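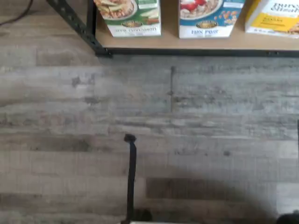 Last updated April 3, 2018

Boltless shelf in pantry, board sags and boxes catch on the front rail

I have a black slotted steel shelving unit in a pantry alcove. The bottom shelf is a light tan board dropped into a black metal frame, and I use it for cereal. The floor is gray wood-look plank. Two problems.

First, the board has taken a slight bow toward the back. The current load is only cereal, but the previous load was canned goods and a stand mixer, from November until last month.

Second, the boxes sit right behind the front rail. When I pull one forward, the bottom edge of the carton catches on the rail and the box tips. The Flax Plus box has gone over more than once. I would like to either raise the board flush with the rail or change how the boxes are placed.

The unit is a Remora, the 500 series according to the receipt. No manual. I don't want to drill the legs. Is there a standard fix for this, or should I replace the board?

Share (3)

sterstead_shelver

Both problems have the same fix, which is to take the board out and work on it on the floor.

Unload the shelf and push the board straight up from underneath. If it sticks at a corner, check that the rail is fully seated in the leg slots. A rail that is only half engaged will pinch the board at that end. Tap it down with a rubber mallet, never a steel hammer, as the rivets deform.

Once the board is out, lay it on a flat floor with the bow facing up and look at it from the end. A slight bow can be dealt with by turning the board over, so the cereal load works against it. Expect a few weeks before you see a difference. If the board has cracked or swollen at the edges, replace it. Any lumber yard will cut one. Measure the opening inside the rails in both directions and subtract an eighth of an inch from each.

To bring the surface up level with the rail, measure the height of the lip above the board and put strips of hardboard of that thickness along the ledge on all four sides. Do not stack felt pads for this. They compress unevenly and the board will rock.

If there is a lot of sag, add a center support across the underside, front to back. Sugiyama sells a steel crossbar that hooks over the ledge, but compare the depth of your unit before ordering. Mine needed filing at one end.

Check level when you put it back. Plank floors are often laid floating, and the legs of a loaded unit can settle. Use the plastic feet, and put a thin hard pad under any foot that lands on a seam between planks.

Share (69)

kettle_and_rack

I wouldn't bother shimming. Lift the box over the rail when you take it out. The lip is useful, it stops things sliding off when somebody bumps the unit.

If you want them to slide, put the boxes in a shallow tray and pull out the tray. I have Jatodance trays, the low ones. Make sure the tray is taller than the rail or you have the same problem again.

Leave a gap between boxes as well. Jammed together they drag each other forward.

Share

plain_bracket

Agree with the first answer on turning the board over. One correction: strips on all four sides are only needed if the board is thin. On a thicker board, front and back are enough, provided the strips run the full length.

Also keep the cans off it. Heavy items belong close to the legs, with light cartons in the middle of the span. The rating printed on the packaging assumes an evenly spread load, and a mixer standing in the center is a point load.

Share (3)

This page has been viewed 1,205 times.

We use cookies to remember your settings and measure site traffic. By continuing to browse you accept our cookie policy. Accept | Manage settings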